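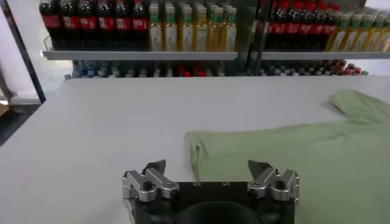

Progress report to the funder: Skarden Clothing Reuse Project
Prepared by the project coordinator | 26 Jul 2026

The folding table is in use. The first garment we put through the revised method was a light green top, and the picture has it partly folded, still creased, with one long rolled edge down the side. I would ask you to judge the method on tops like this one. Heavy jumpers hold almost any fold and flatter whoever did it.

The sorting area still shares its space with the drinks shelving. We were told in February that this would be temporary. I have stopped putting a date on it. The white table fits in front of the shelves and is wide enough for one garment laid out flat, but the plan you approved assumed finished piles would stay on the same surface, and I doubt they can.

Output for the period was 246 garments folded and bagged. I would treat that figure with caution. It counts bags going out the door and says nothing about how many were opened and refolded at the other end. The Lenex tally sheets have a column for returns, which was left blank for most of the period. Until it is filled in, I can't tell you whether the new method saves any labour, and I would be wary of anyone who says it does.

The method has 5 steps in the written guide. Two of them, smoothing the body and tucking the sleeves, take most of the time on lightweight fabric. Koskela supplied a folding board on trial. It works well enough on shirts of one size and badly on everything else — we get very little that is one size. My recommendation is to send it back at the end of the trial and keep the money for bags.

Spending is under budget, mainly on account of the second table not having been ordered. Please don't read this as a saving. The Zolix quote has gone up twice and the revised one doesn't include delivery.

For the next period I propose to fill in the returns column every day, test the method on thin fabrics only, and get a straight answer about the shelving. I am not asking for the second instalment early. The training target in the agreement has not been met and I would sooner report on it properly next time.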